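Zarkow vacates at 155, so who gets the Memdale card?

Fight Talk > Regional MMA > Memdale Fight Series
Started 29 September 2023

southpaw_dad
So Zarkow is out. Torn something in the knee, belt given up, long post with a lot of thank-yous in it. The lightweight title is vacant and the promotion has gone quiet, which in my experience means they're calling guys and hearing the word "money" a lot.

My pick is Nazari against Kotov. Nazari has won 7 straight, Kotov was the last man to take Zarkow to the cards, and both of them are healthy, or as healthy as anybody gets in this sport. I don't see what there is to discuss but I'm sure you people will find something.

cagesidecarl
Found something. Kotov lost his last fight.

southpaw_dad
Kotov lost a split decision in April to a guy who spent fourteen minutes holding on to him like a wet coat. One judge had it right and the other two had dinner plans.

cagesidecarl
A loss is a loss. You don't get to fight for a belt because you were hugged unfairly.

mat_burn_mike
You kind of do, at this level. Look at the 155 list. After Nazari and Kotov it falls off a cliff. The number four guy has missed weight so often they should just book him at middleweight and let him eat.

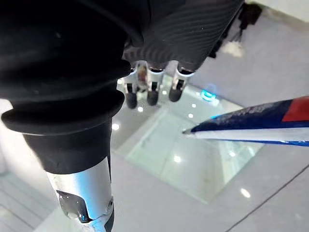 guardpuller100
Kotov is the fight everybody wants, sure, but Nazari's camp won't take it for a vacant belt. They turned it down once already when it was a five-rounder. His gas tank is a round and a half and then he's looking at the clock more than I do at work.

southpaw_dad
Source on the turning down?

guardpuller100
His coach said it on that local podcast. Well, he said "the timing wasn't right." I speak coach.

mat_burn_mike
I heard that one too and took it the other way. I thought he meant the hand. Nazari broke it on somebody's forehead and was out for months. Hard to blame him for skipping five rounds with a guy who walks forward the whole time.

cagesidecarl
Right, so your title fight is a man with a bad hand and a man coming off a loss. Put it on the poster.

southpaw_dad
Carl, I've seen you pay for worse.

cagesidecarl
I have. I was there for the heavyweight main event last year. I want to say it lasted nine seconds and I was buying nachos for all of them.

leglocklarry
What about a four-man bracket? Semis on the next card, final on the one after. Old school. Everybody gets a reason to care about two shows, and if somebody gets hurt you've got a loser from the other side ready to step in.

mat_burn_mike
In theory. In practice one guy pulls out, one guy misses weight, and the final is Kotov vs. whoever answered the phone. I've watched this promotion try to run a bracket. It ended with an exhibition grappling match and a raffle.

leglocklarry
The raffle was fine.

guardpuller100
I won a hoodie. It says the wrong year on it. Still wear it.

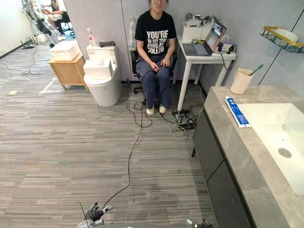 leglocklarry
Serious one for the old heads. Can Zarkow get the belt back without fighting his way up again?

southpaw_dad
They've always given a champ who left because of injury first crack when he comes back, so I'd expect him to walk right into whoever's holding it. How long that takes is another matter. Knees are slow and he's not twenty-two anymore.

cagesidecarl
He's also talked about moving to 170, and I'd believe it. The cut to 155 was killing him. He looked like a raisin on the scale last time.

southpaw_dad
He looked great in the cage though.

cagesidecarl
Great for two rounds. I had it a draw going into the third.

southpaw_dad
You had it a draw because you had money on the other guy.

cagesidecarl
I had a small amount of money on the other guy.

mat_burn_mike
Roughly how small

cagesidecarl
100. Moving on.

guardpuller100
Anyway, if they do make it, Kotov by decision, ugly, booed in spots. Nazari wins the first and spends the rest of the night backing up.

southpaw_dad
Nazari inside two. Screenshot it. I've been wrong on here before and I'm comfortable with it.

leglocklarry
Still say bracket.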